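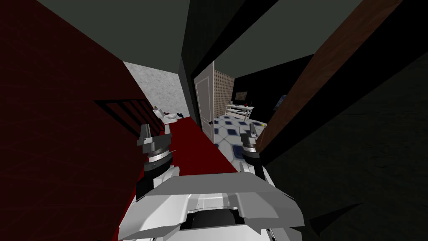
Flarnia Robotics, Tue 12 June

I'm Dwayne Lindqvist, I run the simulation group at Flarnia, and I get to share a result I've been itching to talk about since spring! Our new training method, Wamenora, teaches a two-armed robot to find its way through a home it has never been in, and it does the learning entirely in rendered houses.

We built 32 of those houses and held back nine for testing. The old way, we'd show the robot 30 practice runs per house and hope for the best. With Wamenora it needs 18 — and it gets lost less often, too.
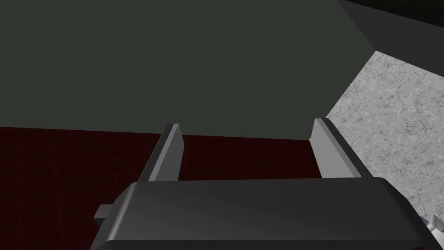 The trick is that the robot learns from its wrist views and its head view together (we used to train them separately, which seems silly now). When a big flat wall fills one view, the other usually has something useful in it, like a doorway or a change in the floor. My colleague Szabo had been pushing for this for ages, and I owe her lunch.
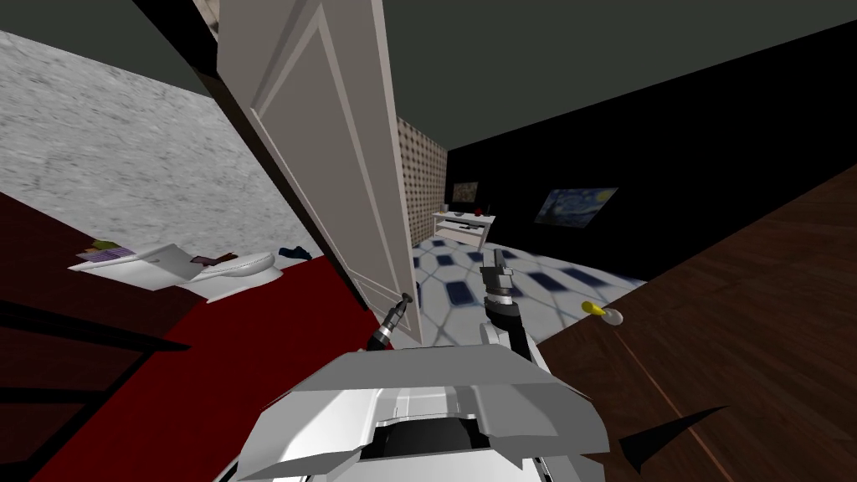 Open door between two rooms in a simulated Wamenora house, with both of the robot's arms raised.

Next up is Stiltasau, our set of bigger houses with more doors and a lot more clutter. We plan to release it along with the training code in July. If you'd like to try either one early, write to me at the Flarnia press desk and I'll get you set up.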